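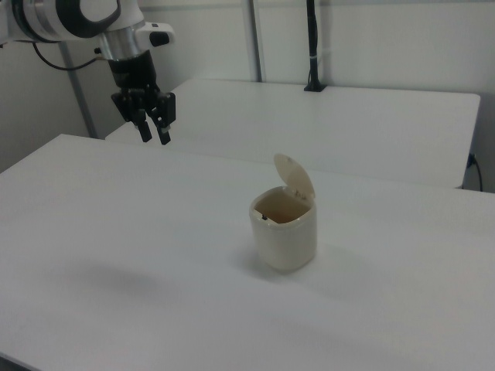
I'd been meaning to go to the Gundano open day for years, and every year something got in the way (a wedding, a burst pipe, the other wedding). So when the date came up again I booked the train in March, months ahead, told everyone I was busy, and went to see how felt gets made. Proper felt! Wool felt, the thick stuff that ends up under piano keys and inside hats and on the bottoms of chair legs.

The works sits at the far end of the valley, fifteen minutes on the little bus from the station, and you smell it before you see it. Wet sheep and soap, mainly. I liked it. The woman next to me on the bus did not, and pulled her scarf up over her nose and kept it there for most of the morning.

They had us sign in at a trestle under the clock arch and gave out paper badges with 10/06/2023 stamped across the bottom in purple ink. Mine is now stuck to the fridge. Then we were sorted into groups and sent off in different directions, and I landed with Anselmo Pacheco, who has worked in the carding room most of his life and talks about it at tremendous speed. If you're ever offered a choice of guides, go with him, but stand near the front.

Carding first, then. The wool arrives washed, in bales taller than me, and gets pulled through rollers covered in tiny wire teeth until all the fibres lie more or less the same way. It comes off the end as a web so thin you can see your hand through it. We were each allowed to hold a bit, and mine drifted off and stuck to somebody's rucksack. The carding machine is a Militz, painted dark green, and it makes a sort of shuffling noise, like a very large person in slippers. Anselmo told us it had been stripped down and put back together so often that he wasn't sure which bits were original any more.

After that the layers are stacked, crosswise, and this was the part I hadn't understood from reading about it. I'd always thought felt was just squashed wool. But the layers go in at right angles to each other so the sheet is strong in both directions, and a good thick piece might start out as a pile up to your waist. Then come steam, and a heavy plate that jiggles about on top, and the whole thing shrinks and locks together. You could feel the floor buzzing through your shoes. One small boy lay down flat on it to get the full effect and had to be peeled off by his dad.

Lunch was in the old dye house and cost me 4 pounds for soup, bread and a slab of ginger cake that could have held a door open. I sat with a chap called Man-sik Wi who repairs pianos and had come a very long way to look at hammer felt. He'd brought a few worn hammers in his coat pocket and passed them round the table! You could see the grooves where the strings had bitten in. He explained how you can prick the felt with needles to soften the sound, and how easy it is to go too far and end up with a piano that sounds as though it's in the house next door. I could have listened to him all afternoon, but my soup was going cold and the hat people were starting at half past.

The hat people, I should say, are Vasilakis, who rent the top floor and buy most of the finer felt. They start with a floppy cone, steam it until it goes soft, and drag it down over a wooden block. It takes a lot more shoulder than you'd think. I had a go and produced something that would suit a garden gnome. There are shelves and shelves of blocks up there, every head size you can think of, some of them dark and shiny from years of hands. The oldest has a number burnt into the base, 1371, and they don't know what it refers to. I hope they never find out.

The dyeing talk I enjoyed less. The room was packed and I was stuck behind a pillar, so I got the words and none of the colours. I did gather that the bright billiard green is a Veltex dye and a nightmare to match from one batch to the next, and that the greys are often not dyed at all, only mixed from light and dark fleeces before carding. I keep looking at my grey slippers with new respect.

The shop is by the gate. I'd promised myself I wouldn't, and then I came out with offcuts, sold by weight in brown paper bags, plus a pair of insoles and a pincushion shaped like a hedgehog. The offcuts are a bargain if you sew or have wobbly furniture. Get there before the afternoon crowd, as the reds had nearly all gone by the time I'd finished dithering.

A few practical bits for anyone thinking of next year. Wear flat shoes and something you don't mind getting fluff on. The stairs to the hat floor are steep and there's no lift, though they were showing the blocking on a screen downstairs for those who couldn't manage it. The last bus back leaves at 5, and I mean on the dot. I know this because I was running alongside it with a hedgehog under my arm.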